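Taught by Hand
Getting a wiring harness into a steel tray, one recorded attempt after another

Programming a robot arm to pick up a rigid part has been routine work for decades. The part sits in a fixture, the fixture sits in a known place, and the arm goes there. Wire is a different matter. It has no fixed shape, it catches on its neighbours, and a connector that faced left on the last attempt will face some other way on the next. Writing out rules for that kind of part takes longer than anyone wants to pay for.

At Tokmont, a contract shop that assembles small motor drives, the answer has been to stop writing rules and start recording people. An operator steers a pair of arms by remote control through a kitting job: take one part of each type and lay the set together for the assembly bench. The arms log their joint positions many times a second while cameras record what was in view. Software from a second firm, Igwe, then trains a control model on the results.

The project goes by the name Stisell. It started in February with a budget for 200 recorded attempts, a figure that was abandoned early. The current collection stands at 335 usable attempts for the harness portion of the job alone, and the target for the full kit is 3,000.

What the operator sees

Two arms are driven at once, one per hand. The operator holds a pair of lightweight handles built to the same proportions as the arms, so that a bend at the operator's elbow joint produces the same bend at the machine's. A trigger on each handle opens and closes the fingers. There is no force feedback in the current version. Contact has to be judged by eye, from a screen split between an overall view of the table and a close view from each wrist.

The wrist views do most of the work in the last few centimetres. From overhead, a spade connector is a speck. From the wrist it can be read properly: which way the opening faces, where the sleeve ends and the wire begins, and whether a finger is about to come down on a neighbouring board.

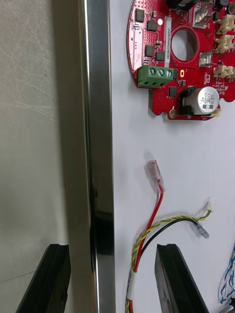 Where to take hold

The preferred grip is on the gathered part of a bundle, close to a label band if there is one. The free ends then follow along. Gripping by a single lead is faster to line up but puts the load on one crimp, and Tokmont's own quality rules forbid it. Attempts that show a single-lead lift are struck from the training set even when the harness arrives where it should.

That decision cost the project a fair number of recordings. A model trained this way copies what it is shown, including the habits of a tired operator late in a session. Early versions picked up a hesitation just above the table, a pause of a second or so with the fingers half open. It was traced to one operator who stopped at that height to check the wrist view before closing. The pause served a purpose for the person. The model reproduced it without the check.

Sessions are now limited to 10 attempts, followed by a break. Operators are asked to plan the approach before moving, then move without stopping. If an approach goes wrong, they are told to back off and try again within the same recording — a recovery is useful material, provided it is a clean one.

Circuit boards have their own rule. The fingers may touch the outer edge and nothing else. A tall capacitor makes a tempting handle, and new operators reach for it by instinct, as they would never do with their own fingers. Terminal blocks are also out of bounds. The edge grip is slower and needs the wrist rolled to suit the part, but it is repeatable.

The layout of the table

Parts are sorted by type into open plastic trays along the two sides, and the kit is made up in a steel tray in the middle, lined with paper. The paper was added after the first week of trials. Polished steel threw reflections into the overhead camera that changed every time an arm moved, and the model's aim over the tray wandered with them. A blank sheet fixed most of it.

Each arm is responsible for its own side. The left arm handles motors and round boards, the right arm handles harnesses and loose leads. Crossing over is permitted in principle but has been left out of the recordings so far, mainly to keep the arms from meeting above the steel tray. 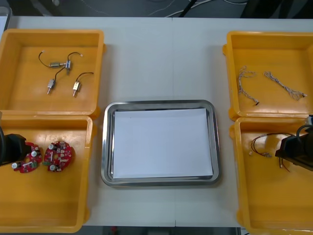 Between attempts, someone resets the parts by hand. The instructions for this run to a full page and were rewritten twice. The first version asked for a neat arrangement, with every harness laid in the same direction, and the resulting model could handle neat harnesses only. The second asked for a random arrangement, which people are poor at producing; they tended to leave a polite space between items. The present version has the resetter lift the contents of each tray a hand's width and let go.

Results to date

Jurberg, the equipment supplier that funds part of the work, publishes no success rates for projects at this stage, and Tokmont has followed suit. In general terms, motors are the most reliable item. They are solid, the fingers close squarely on the can, and the trailing leads seldom interfere. Boards come next. Harnesses remain the weak point, chiefly when two have tangled and the arm lifts both.

Separating them is a two-handed job for a person and probably for a robot as well. One arm would pin a bundle at the bottom of the tray while the other drew its neighbour clear. The handles allow it, and a small batch of trial recordings has been made, but the timing between hands varies a great deal from one operator to the next. Igwe has asked that a single operator record the whole of the next batch, so that the model has one style to learn before it is given several.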